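Our town lets 16-year-olds speak at budget hearings but gives them no vote on the youth fund. The fund holds 3,000 dollars. In April, Sheila Hartley and I asked for two voting seats, with one-year terms and the same attendance rules as adults. The request was tabled. 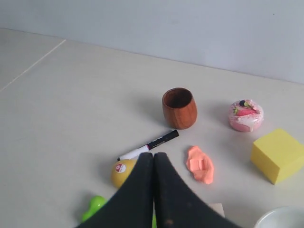

Youth & Public Life

We will file it again with 400 signatures. Carter Beaudoin is checking addresses against the town list before it goes in.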